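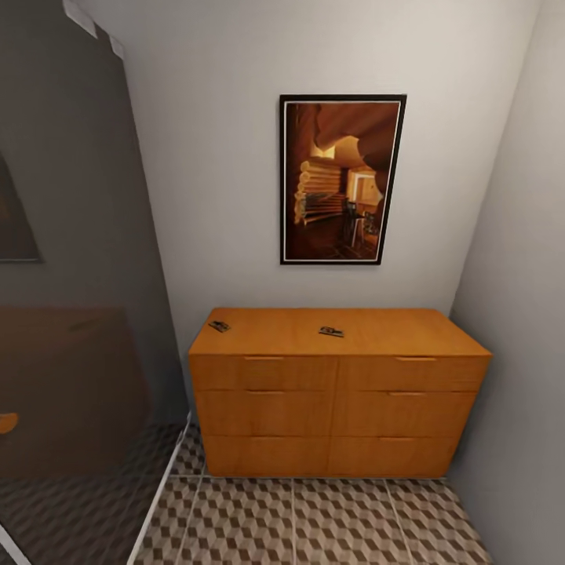
Last edited Jun 16, 2026

1/ Short thread on household chores in simulation, and how far the results should be trusted. Most of the argument I see is over folding laundry. I would like to talk about drawers and toilet lids.

2/ Background: Rachid Mansour and I have spent the spring running a two-armed robot through bedroom and bathroom jobs in rendered rooms. The controller is Golestani. The task set is Cundis, which Kátia Camargo maintains and which is stricter than most.

3/ Drawers first. A wide dresser with three rows and two columns gives you the same problem at three heights. The top row is comfortable for the arms. The bottom row asks the body to come down while the wrist stays level, and the error at the fingertips grows with the distance.

4/ Recessed pulls are harder than knobs. A knob sticks out and forgives a centimetre or so. A slot in the upper edge of a drawer has to be found, entered and hooked. A slim pale slot in orange wood has very little contrast to work with.

5/ The furniture also has things on top. Small flat objects on a dresser have to stay where they are while a drawer below is pulled. Cundis marks a run as failed if they end up on the floor. Most published drawer scores ignore this entirely.

6/ Then the glass. A dark tinted panel beside the dresser gives you a second, dimmer dresser at a plausible distance. We had runs where the robot set off towards the reflection with complete confidence. Masking the panel by hand fixes the number and teaches you nothing, so we left it alone.

7/ Figures, with the usual warning that they come from one controller. We ran 1172 attempts across all tasks. Almost 400 of those were drawers. 197 of the drawer runs passed under the full rule, top items included.

8/ Drop the rule about the top items and the pass rate looks much healthier. I would ignore any chore result that doesn't say what counts as a pass.

9/ Bathrooms. Raising and lowering a lid is a hinge task and ought to be easier than a drawer. The path is fixed by the hinge, so once contact is good the arm mostly has to comply. Getting to good contact is the work.

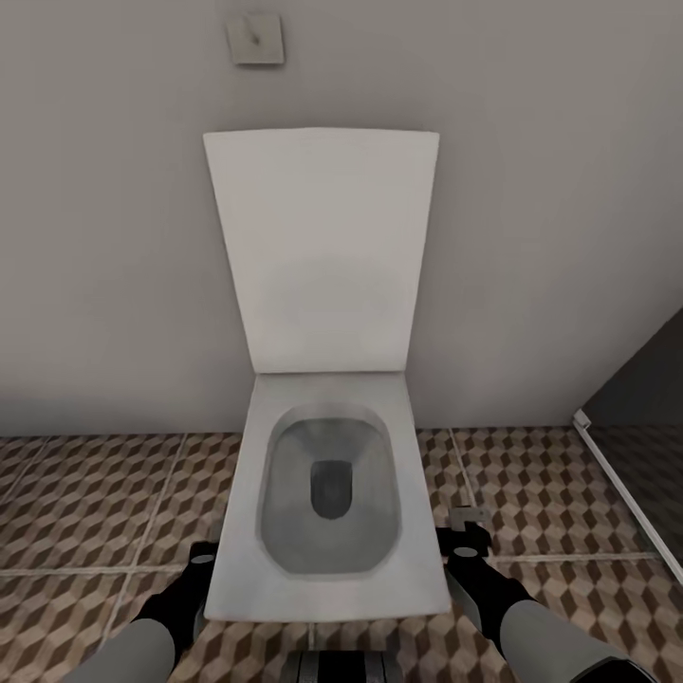 10/ Arm placement matters more than I had expected. With one gripper at each front corner of the rim the reach is even, but both forearms take up floor space that the body may need later. Coming in with one arm leaves more room and puts a twist on the lid.

11/ Patterned floors deserve a mention. A cube print on flat tile reads as steps if your depth estimate leans on shading. Golestani slows down on it. An older controller we tried, Deseck, stopped altogether and waited for instructions.

12/ What simulation does not give us: a stiff hinge, a drawer swollen by a damp room, limescale, a wet rim. Contact in the simulator is tidy. We vary friction and mass between runs, which helps, but it is still a guess at what a real bathroom does.

13/ Nor have we touched cleaning. Moving a lid is scored by an angle. Scrubbing a bowl needs force along a curved surface, and some measure of clean that everyone accepts. I haven't seen a good one.

14/ So, can machines do the housework? They can open some drawers, in rooms that don't exist, about half the time. As a measure of progress I find that useful. As a reason to buy one, no.

15/ Next is the Inum hardware in July, same tasks, real furniture. Rachid expects the bottom row to be the worst of it. My money is on the slots. Task definitions are with Kátia if you want to run them on your own controller, and please report the failures by row.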